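Setting out small knives on a flat deck bay

Ninlow Housewares, shop floor guide
Section 12: Fruit knives, sheathed and carded
Written by Yeshi Mekonnen. Checked by Tariq Orakzai, Prirham branch. Revised November.

This section covers small knives displayed lying or standing on a plain metal deck with no hooks. For hook displays see the section on back panel fittings. Peelers and graters are dealt with under kitchen gadgets.

Two types of stock are involved. Sheathed knives come without a card and have a plastic cover over the blade. Carded knives come in a blister pack with a hanging hole. They are laid out in different ways and should not be mixed in one row.

Before you start

Clear the deck completely and wipe it with a dry cloth. Check that the deck is seated in the upright slots at both ends. A deck that rocks when pressed at a front corner must be lifted out and refitted before any stock goes on it.

The standard deck at Prirham is 600 mm deep. At Dreltville the older bays are shallower, and the carded knives there go in a single line.

Bring the stock to the bay in its carton and open the carton on the trolley. Do not cut down into the top flaps, as the blade will reach the blister packs underneath. Take out any knife with a loose or split sheath and put it in the damaged tray. Do not refit a sheath on the shop floor.

Laying the sheathed knives

1. Start at one end of the deck and place the first knife with the handle towards the front edge and the sheath towards the back panel.

2. Lay the next knife alongside it, the same way round and the same face up. Adjacent knives may overlap slightly, each partly resting on its neighbor.

3. Carry on along the deck. Keep to one colour per row. If the carton is mixed, sort it on the trolley first.

4. Sight along the handle ends and correct any knife that has crept forward. The row may run at an angle to the front edge where the bay plan shows it, but the spacing must stay even.

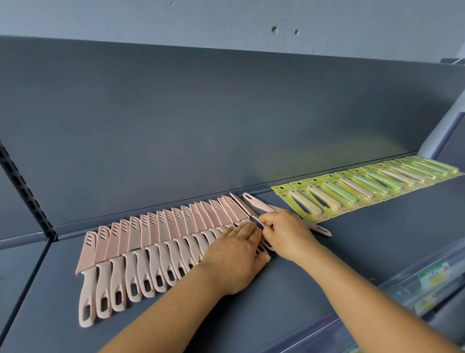
Pink sheathed knives in a single row, handles to the front.

5. Press each sheath lightly towards the handle. It should not move. Any that slides off goes in the damaged tray.

Oval slots in the handles are not for hanging in this layout. Leave them clear, and do not thread ticket ties through them.

Standing the carded knives

6. Tip the packs out on the deck a few at a time. A full carton emptied at once will push stock over the front edge.

7. Turn all the packs so that the printing faces the same way. Handle colours within the yellow-green cards vary, and mint, pale green and cream can be shown together. The card is what identifies the line.

8. Take one pack by its sides, stand it up near the back of the deck and hold it there. With the other hand bring the next pack up on its edge and close it against the first. Do not grip the blister by its dome, which dents easily.

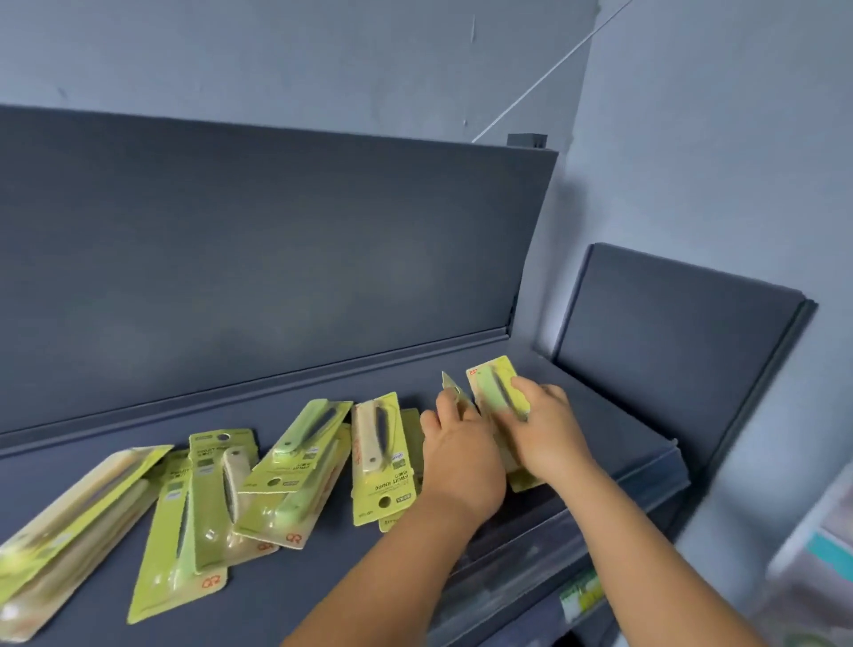 Finishing the bay

9. Fill forward from the back until the packs support each other. If they slide, take two out and fit a low divider, part 114. A divider is always needed on the Wuisan bays, where the decks have a smoother finish.

10. Leave a gap of 57 mm between the sheathed row and the first carded pack.

11. Fit the price strip last. One ticket for each type, placed under the first item on the left.

12. Check the age restriction notice is in its holder and can be read from the aisle. If it is missing, the knives come off the deck until a replacement has been printed.

Topping up

Refill sheathed rows from the end that has been shopped and close the gaps by hand. Refill carded stock from behind, moving older packs forward. Packs with a torn hanging hole can stay on a flat deck but must not be sent to a branch that uses hooks.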